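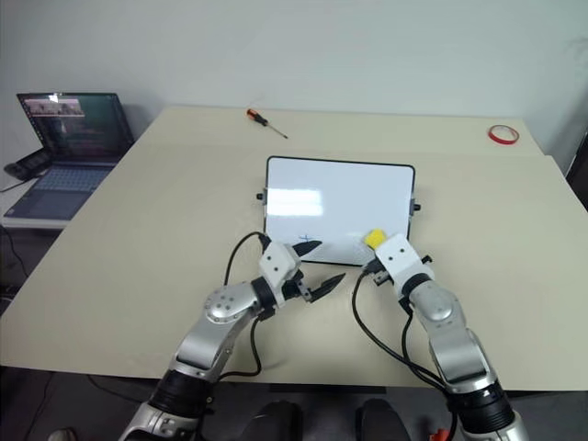 Lelance Tabletop Whiteboard, small

Small whiteboards get sold with big promises. We stock the Lelance because it makes fewer of them than the Borinton did, and because we got tired of processing Borinton returns.

What you get: a glossy white writing surface in a thin black frame with rounded corners, and a black knob on each short side. The maker calls it "glare-free." It isn't. Under a ceiling light you will see a pale band across the surface, and you'll want to tilt the board or move your chair.

The maker also claims 2000 wipes before the surface starts to hold ink. Our buyer, Kipchumba Kaijage, gave up at 100, so we can't vouch for the rest. Blue marker left on through December needed a damp cloth and left a faint trace – dry wiping alone didn't shift it.

Good for: a desk, a kitchen table, short lists.
Not for: meetings. Anyone sitting across the room won't be able to read it.

Markers: none included. Himov dry-erase pens work fine. We don't recommend the Akl ones on this surface.

Price: $40
Returns: 30 days, unused, in the original box
Spare knobs: not sold separately – we've asked

Page last checked Jan 27, 2021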